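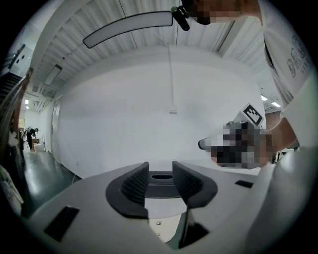

Médiathèque intercommunale de Lirnitari
Prêt entre établissements : ce qui change en août

1/ À compter du mois d'août, la médiathèque de Lirnitari rejoint le service de prêt entre établissements assuré jusqu'à présent par les bibliothèques de Vuvham et de Correa. Les principales dispositions sont présentées dans ce fil. Le règlement complet peut être consulté à l'accueil.

2/ Le service est ouvert à toute personne titulaire d'une carte en cours de validité, quelle que soit sa commune de résidence. Les cartes délivrées avant l'adhésion restent valables jusqu'à leur échéance. Aucune démarche n'est à effectuer pour les faire reconnaître par les autres établissements.

3/ Chaque lecteur peut demander jusqu'à 4 documents simultanément. Les demandes sont enregistrées dans l'ordre de leur réception. Un document déjà réservé par un autre lecteur est placé en liste d'attente et compte dans ce total.

4/ Le catalogue commun porte le nom d'Enda. Il remplace l'ancien catalogue en ligne de Lirnitari, dont l'adresse renverra vers la nouvelle page d'accueil. Les identifiants demeurent inchangés. Les listes de lecture enregistrées dans l'ancien compte seront reprises, à l'exception des listes partagées.

5/ Sont exclus du prêt entre établissements :
– les usuels et dictionnaires ;
– les périodiques de l'année en cours ;
– les partitions reliées du fonds de Correa ;
– les documents du fonds local, consultables uniquement sur place.

6/ Le fonds local comprend 798 notices, désormais toutes visibles dans Enda. Il s'agit pour l'essentiel de monographies communales, de bulletins paroissiaux et d'almanachs. La consultation se fait en salle d'étude, sur présentation de la carte de lecteur et après dépôt des sacs au vestiaire.

7/ La navette circule une fois par semaine, le jeudi. Les documents demandés avant la veille à midi sont en principe acheminés par la navette suivante. Le lecteur est averti par courriel – ou par téléphone, s'il n'a pas communiqué d'adresse électronique – dès que le document est disponible au guichet.

8/ Un document mis à disposition est conservé au guichet pendant deux semaines. Passé ce délai, il repart vers son établissement d'origine et la demande est annulée. Elle peut être renouvelée sans pénalité.

9/ La durée de prêt est celle de l'établissement propriétaire. Elle figure sur le ticket remis au lecteur et dans son compte. Nous attirons l'attention des usagers sur ce point : les romans de Vuvham sont prêtés pour une durée plus courte que les nôtres et ne peuvent être prolongés qu'une seule fois.

10/ Les retours sont acceptés dans les trois établissements, aux heures d'ouverture. La boîte de retour extérieure de Lirnitari reste réservée à nos propres collections. Les livres de grand format et les livres accompagnés d'un disque doivent être remis au guichet.

11/ Le service est gratuit. En cas de perte ou de détérioration, le remboursement est demandé au prix d'achat du document, ou au prix d'un exemplaire équivalent lorsque l'édition est épuisée. Nous prions les lecteurs de ne pas réparer eux-mêmes les ouvrages : le ruban adhésif courant jaunit et attaque le papier.

12/ Les groupes scolaires et les clubs de lecture relèvent d'un régime distinct. Ils peuvent emprunter des lots comprenant plusieurs exemplaires d'un même titre. Roughly parlant, une demande de lot exige un mois de préavis ; le formulaire correspondant est à retirer à l'accueil.

13/ Pendant la phase préparatoire, 79 demandes ont été traitées auprès d'un groupe restreint de lecteurs. Les observations recueillies ont conduit à modifier la présentation des courriels d'avis, jugée peu lisible, et à faire apparaître le lieu de retrait dès la première ligne.

14/ Les lecteurs empêchés de se déplacer peuvent désigner un mandataire pour retirer leurs documents. Une autorisation sur papier libre, datée et signée, suffit. Elle est conservée au dossier et peut être révoquée à tout moment.

15/ Durant la bascule vers Enda, les réservations en ligne seront suspendues. Les prêts et les retours au guichet seront assurés normalement. Les dates d'échéance tombant pendant cette période seront reportées d'office.

16/ Les questions relatives au service peuvent être posées à l'accueil ou en réponse à ce fil. Nous rappelons qu'il convient de ne jamais publier ici son numéro de carte. Les demandes portant sur un compte personnel sont traitées exclusivement au guichet ou par courriel.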